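Home | Guides | Rooms | Storage | Cleaning | Contact

How to clear and look after a wooden desk top

Shares 136 | Comments 12

A desk fills up slowly. Post gets put down, then a plate, then a cable that belongs to something in another room, and after a few months there is space for a keyboard and very little else. This guide covers clearing the top, cleaning and oiling the wood, and putting things back so that the desk can be used for work again. It is written for wooden and bamboo tops with an oiled or varnished finish. Glass and painted desks need different products and are covered in a separate guide.

Allow a morning for the clearing and cleaning. If you are going to oil the top as well, you will need to leave it overnight, so start on a day when you can do without the desk until the next morning.

What you will need

Two soft cotton cloths
A bowl of warm water
Washing-up liquid
A soft brush, such as an old toothbrush
A cardboard box or a laundry basket
Furniture oil suitable for your top, if it has an oiled finish
Fine sandpaper, only if there are marks to take out

Step 1: Take everything off

Shut down the computer and unplug it at the wall. Put a strip of masking tape on each plug and write on it what it belongs to. Then move everything into the box, including the things you know are going back. It is tempting to clean round the lamp or the monitor, but the dust collects at the foot of these and the wood there can be a different colour from the rest.

Pull cables down through the hole in the desk, if there is one, and lay them on the floor. Don't pull them up through it, as the plugs tend to catch on the underside.

Step 2: Sort the box

Tip the box out on a bed or the floor and make three piles. The first is for things you use at the desk every day. The second is for things you need in the room but could keep in a drawer or on a shelf. The third is for everything else, and it leaves the room.

Most people find the first pile is small. A keyboard, something to write with, a drink and a pair of glasses will do for a lot of jobs. Staplers, hole punches, spare chargers and reference books go in the second pile even if you are fond of having them near. Old pens should be tried on a scrap of paper before they go in any pile.

Papers take the longest. If you start reading them you will be there all day, so put them in one stack and deal with it another time - but away from the desk.

Step 3: Clean the top

Brush the crumbs and dust off first. Add a small squirt of washing-up liquid to the warm water, wring the cloth out until it no longer drips, and wipe along the grain. Work from the back edge to the front. Go over it again with clean water, then dry it straight away with the second cloth. Bamboo in particular does not like standing water, and the edges will swell if they are left damp.

Sticky patches from tape or labels will usually come off with a little cooking oil on a fingertip. Leave it for a few minutes, rub gently and wash again. Don't use a scouring pad or a cream cleaner on any wooden top.

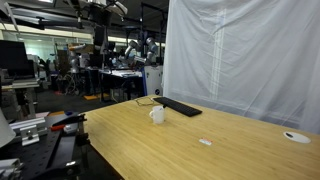

Cable covers need cleaning too. Most of the round plastic ones lift out with a fingernail under the slot. Wash the cover in the bowl, run the toothbrush round the inside of the hole, and let both dry before you press it back. If the cover is loose, a single turn of thin tape round the outside of the ring will hold it. Replacements are cheap, but measure the hole before you order.

Step 4: Deal with marks

White rings come from hot cups and are normally in the finish, not the wood. On an oiled top, rub the ring with a little furniture oil on a cloth, leave it for an hour and wipe it off. Do this twice if needed. On a varnished top, try a barely damp cloth and then a soft dry one, and leave it at that. Sanding through varnish makes a bigger mark than the ring did.

Ink is harder. Fresh ink may lift with a cotton bud and a drop of surgical spirit, but test it underneath first. Old ink in an oiled top can be sanded lightly along the grain and the patch re-oiled. It will look paler for a few weeks.

Step 5: Oil it, if it is an oiled top

To find out, put a drop of water somewhere out of the way. If it slowly darkens the wood, the top wants oil. If it sits there as a bead, leave it alone for now.

Open a window. Put a small amount of oil on a cloth and spread it thinly along the grain, then wait for the time given on the tin and wipe off everything that has not soaked in. Too much oil stays tacky and picks up dust. We used Brosik clear oil on our own desk and one thin coat was enough. Lay used cloths out flat outdoors to dry before throwing them away, as oily cloths left in a heap can catch fire.

Step 6: Put back the first pile

Keyboard first, towards the back, so there is room in front of it for writing when you push it away. Keep drinks to one side and use a coaster. Feed the cables back down the hole before you plug anything in, and take the tape off the plugs last.

The second pile goes in the drawer. A shallow tray helps here - we have the Bedstead one, and a cutlery tray does the same job.

Keeping it clear

Wipe the top once a week and take cups out at the end of the day. In a sunny room, a thin curtain will slow down fading, and it is worth moving things about every so often so that the wood changes colour evenly. An oiled top in daily use will want another coat in 12 months.

Related: Cleaning a varnished table | Tidying cables under a desk | Washing net curtains

Viewed 769 times | 3 people saved this guide

Back to top | Contact | Copyright Iltaston Home Guides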